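**Ticket 204 – Table finish, garden room**
Opened: December 19, 2020
Site: Bronstead
Product: Dasteo hard oil, clear
Status: open

**Problem:** Tabletop feels tacky along the window side. Items left overnight stick slightly when picked up. Finish was last renewed in August.

**Tried so far**
- Wiped with a damp cloth, then dried. No change.
- Wosoneo cleaner, diluted, left for 6 minutes. Better for a day, then tacky again.
- Raised the heat in the room for 27 hours. No change.

**Notes:** The outlet box at the back left corner stays where it is – please work around it. The tape outline can come up if you need to sand, but tell us first so we can mark the corners. Chávez quoted for a full strip last year and we would like to avoid that.

**Need from you:** Is a second cleaning safe on this oil, or does it have to come off? 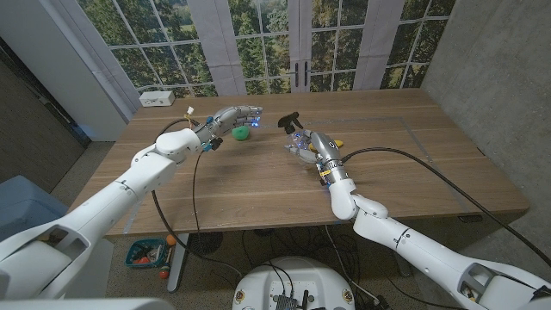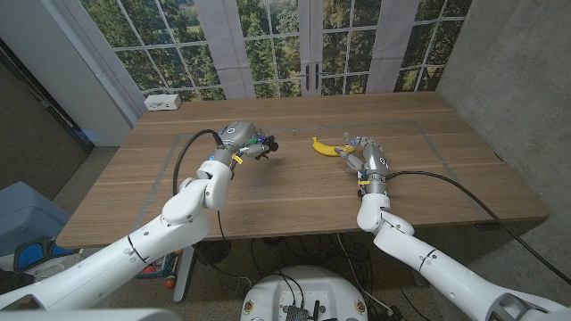
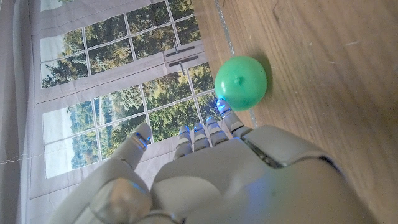
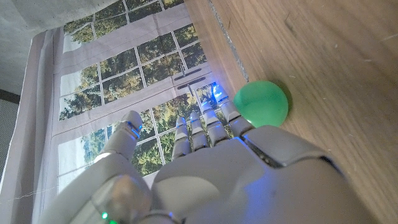
*Table with banana (second picture); green ball (first, third and fourth).*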